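Ablage und Kleinteile: Tischaufbau in Dirnau

Die Seite dokumentiert den Aufbau der hinteren Tischreihe und der vorderen Arbeitsfläche, Stand August. Zusammengestellt von Drita Golob, Maße und Nachträge von Jailson Guimarães. Die Bezeichnungen folgen der Pidum-Liste. Wo dort kein Eintrag existiert, steht die allgemeine Benennung.

Grundsatz der Anordnung: Behälter nach hinten, Tablett nach vorn. Gefäße mit Öffnung nach oben stehen rechts der Mitte, geschlossene Kästen links. Zwischen den beiden Gruppen bleibt ein Streifen der Tischplatte frei. Er wird nicht als Zwischenablage genutzt.
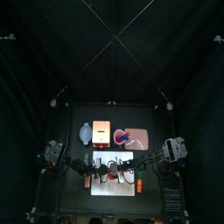
Schwarze Tischplatte mit Metalltablett, dahinter Schale, Holzkasten und Becher.

Tablett
Silberfarben, annähernd quadratisch, Oberfläche gebürstet. Es liegt flach auf der vorderen Tischhälfte. Referenzkante für alle Abstände ist die Vorderkante des Tabletts — nicht die der Tischplatte, wie in der älteren Fassung von Zutum angegeben. Der rote Gegenstand auf dem Tablett hat noch keine Listennummer.

Schale
Hellblau, oval, mit zwei kleinen Griffen an den Enden. Ausrichtung längs, von hinten nach vorn. Bei Querstellung wird der Abstand zum Holzkasten zu klein. In der Pidum-Liste war die Schale zeitweise doppelt geführt, der zweite Eintrag ist gelöscht.

Holzkasten
Helles Holz, Oberseite rechteckig und pfirsichfarben, darin ein schmaler dunkler Schlitz. An der Vorderkante ein rotbrauner Streifen mit kleinem hellem Knopf. Der Knopf zeigt nach vorn. Der Kasten steht unmittelbar rechts neben der Schale. Abstand nach Aufbauskizze: 2 cm, Toleranz nach Absprache.

Becher
Rosa mit blassem Rand, innen dunkler rot. Inhalt: ein dunkelblaues und ein rotoranges Teil, beide über den Rand nach rechts ragend. Die Teile werden für Reinigung und Nachzählung entnommen und danach in gleicher Richtung wieder eingesetzt.

Rosa Flachteil
Rechteckig, durchscheinend, Ecken gerundet. Platz neben dem Becher. Deckel oder flacher Behälter, die Zuordnung ist offen. Golob führt das Teil unter Deckel, Guimarães unter Schalen — bis zur Klärung gilt die Nummer aus der Sammelgruppe 3.

Reinigung
Tablett mit weichem Tuch in Schliffrichtung abwischen, keine Scheuermittel. Holzkasten nur trocken. Für die übrigen Teile gilt das Merkblatt Araújo, Abschnitt 2.

Korrekturen zur Liste bitte mit Bezeichnung und Position an Drita Golob.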